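Game Reviewing, Unit 8: How a review score is made

In this unit we look at the number at the end of a review. Please read it before the first meeting in January.

A score on an aggregator site is an average. If a game has 51 reviews, each of them is first changed to a scale of 100, and then the mean is calculated. Some sites give more weight to certain magazines, and they do not always say which ones.
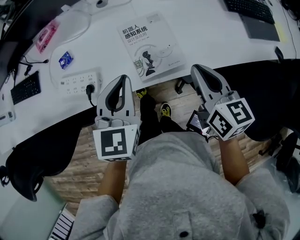

The second problem is the scale itself. In theory a 5 is a middle result. In practice many readers understand a 7 as a weak game. Our example for the whole unit is Trotora, the puzzle game from the studio Cillelden. Critics gave it good marks, but the user score was much lower. When we read the 626 user comments, we saw that a big part of them spoke about the price and the long loading times, and very few about the puzzles.

So a user score and a critic score often answer different questions. You should never put them in one table without a note.
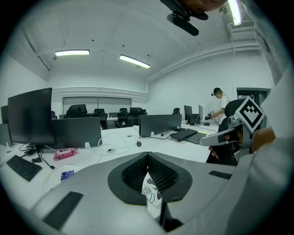 Hand-held gripper with marker, desk below.

Embargo: the date and hour before which a review may not be published. Reviews which come out after the release can be more critical, but please do not take this as a rule.

Homework: choose one game with both kinds of score and write one page on the difference. Read also the Athanasiadis chapter on scales, without the appendix. Send your page to the course address as plain text.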